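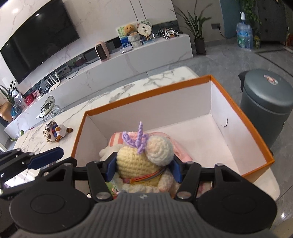
June 27, 2020

Hand-held grippers, fault on the left unit. Kumatard set, soft toy task, toys into box on the coffee table.

Symptom: the opening width logged for the left gripper freezes during a take while the fingers go on moving. Right gripper clean throughout. Brândușa found it when replaying yesterday's batch on the arm in Eltville. The arm closed on a toy, the log said the jaw was still open, and the controller drove the fingers back out at full speed. Toy dropped, one finger pad torn off its mount. No injury, but Radu had his hand inside the fence line with the gate switch bridged. Separate entry on that below.

Checked so far:
- Trigger return spring, left. Fine.
- Rivets on the linkage. Slight play at the outer pair, same on the right unit, not the cause.
- Encoder connector. Seated, no bent pins. Swapped the cable with the right unit, fault stayed on the left.
- Firmware. Same build on both.

Kamala pulled the log for take 887. Width is good up to sample 2,000, then one constant value to the end. No error flag. The logger repeats the last good reading when the encoder misses a reply, and has no limit on how long it does so. So we have two faults: the encoder drops out, and the software hides it. The second one worries me more.

Tried to provoke it on the bench. Opening and closing slowly, nothing. Squeezing hard on a crocheted toy with the wrist turned over, it froze on the fourth go. Repeated with the cover off and could see the encoder board lift slightly when the body twists. One of the standoffs has a hairline crack. Wanpen thinks it was overtightened at the last pad change - plausible, there is no torque figure on the sheet.

Takes affected: 44 with a frozen stretch longer than a second. All marked bad in the index, none deleted. Shorter dropouts not yet searched for.

Changes made today:
Logger now stops the take and beeps after 4 missed replies in a row. Tested by pulling the cable mid-take, works.
Replay refuses a file if the width is constant while the trigger signal moves.
Left unit tagged out. Spare standoffs to be ordered from Pluledach, Wanpen has the part number.

Gate switch: the bridge was fitted for calibration and left in. Removed, and I checked that the arm stops with the gate open. Bridging plug is now in Margareta's drawer and gets signed for. Radu to write the near miss up himself, one page, before anyone runs replay again.

Open: inspect the standoffs on the right unit too. Speed limit on finger opening in replay, Brândușa to propose a value. Rerun the bad takes in July if the parts are here.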